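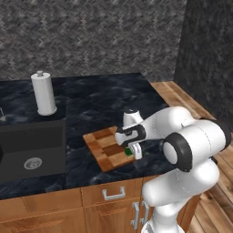

Unit 4: Working rules for arm tasks in a simulated kitchen

These rules apply to everyone using the Kuvik kitchen model, including groups who only did the Banitz exercise last term. Read them before the lab.

4.1 Speed. Keep the arm at or below 300 mm per second in free space. Within 100 mm of the worktop, drop to half that. The simulator will let you go faster — marks come off if you do.

4.2 Approach. Come down to the chopping board from directly overhead, fingers pointing down. Do not slide in sideways over the sink. The tap and the paper towel holder count as obstacles at all times, even when your path is nowhere near them.

4.3 Holding. Once the fingers have closed, pause above the board and check the grip reading before any sideways move. A held object is treated as part of the arm for collision checks.

4.4 Stopping. Any contact with the worktop or cupboards ends the run. Save the log, then reset. Do not edit a log to remove a contact.

4.5 Records. Write down the scene version, the seed and the speed limit for each run. Seed 845 is for practice and 3,815 is for the marked run.

Reading: Hevine handbook, chapter on shared workspaces. The Cocco checklist is optional.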